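Small Homes, Fewer Things

Danica Tóth moved into her Diltwood apartment in November with two suitcases and a bed. The rent was $2000 a month, and there was one closet.

"I kept buying shelves," she says. "Then I had shelves and no floor."

She started with the kitchen and gave away nine mugs. The living room took longer.

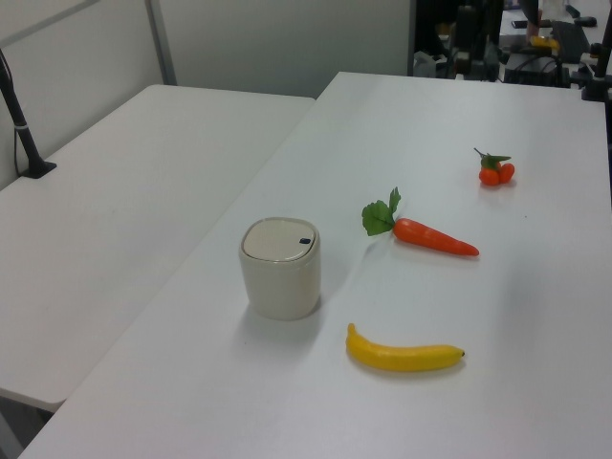

Her neighbor, Wycliffe Kashindye, went the other way. He rents a storage unit across town and visits it on Sundays, mostly to look for his winter coat.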